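4. The Open Day

4.1 The simulated demonstration

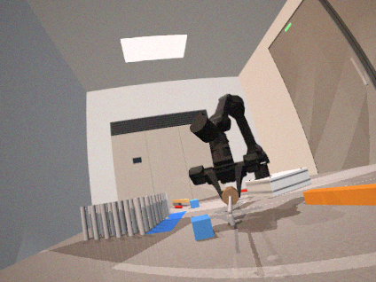 Figure 4. The simulated cell used at the open day, with the gripper holding the disc directly above the peg.

Why not just bring the real one? One visitor wrote this on the back of the feedback card, the front having apparently proved too small, and went on to say that a robot on a screen can do anything its owners like, so its success was about as informative as a cartoon. We quote the card early because a good part of this section is an attempt to answer it, and because its author was partly right.

The open day took place at the Godoy site on 23 March 2021. The original plan called for the physical arm, a rope barrier and a member of the team standing next to the stop button looking relaxed. The rope barrier was approved. The arm was not, and the demonstration was moved into simulation twelve working days before the doors opened. We had by then printed 200 leaflets promising visitors a chance to "meet the robot," and these were handed out anyway.

Visitors sat at one of two stations. The first ran the Mendent controller, described in Section 3, which plans the whole motion before the arm moves. The second ran Dillent, which corrects the motion as it goes. Both were given the same task: place a disc on a thin upright peg. The remaining objects on the table, among them a blue cube to the left of the peg and a white box behind the arm, took no part in the task. Visitors nevertheless regarded them as the interesting part, and the most common request of the day was to have the arm knock over the row of gray cylinders. We declined until mid-afternoon.

Each visitor watched one run, was asked to predict whether the next would succeed, and then watched that as well. Predictions were entered on a tablet running our Cillia logging tool. In total we logged 373 predictions. Of these, 20 were discarded: the tablet had been left unlocked at a height convenient to small children, and the entries show a consistency of opinion that we did not find in any adult.

4.2 What visitors made of it

Visitors trusted the slower controller more. Mendent pauses before it moves, and several people told us it was "thinking." It is computing a path, and for most of the pause it has finished doing so and is waiting for a timer we forgot to remove in November. Dillent starts at once and makes small corrections near the peg, which visitors read as nerves. One asked whether it was new.

This preference did not follow performance. The two controllers succeeded at similar rates during the day, and visitors who had just watched Dillent succeed were still inclined to predict that it would fail next time. A single failure by Mendent, on the other hand, was often put down to the peg.

We make no strong claim from these data. The visitors chose their own stations, the second station was nearer the coffee, and the commentary was given by whichever author had any voice left. A later session should fix the commentary in advance and remove the timer, or at least vary its length on purpose.

As for the card, we agree that a simulated placement says little about the friction of a real disc on a real peg, and Section 5 reports the physical trials for that reason. Our question at the open day concerned the people watching. On that point the screen served well enough, although the author of the card did rate the visit one out of five and took two leaflets.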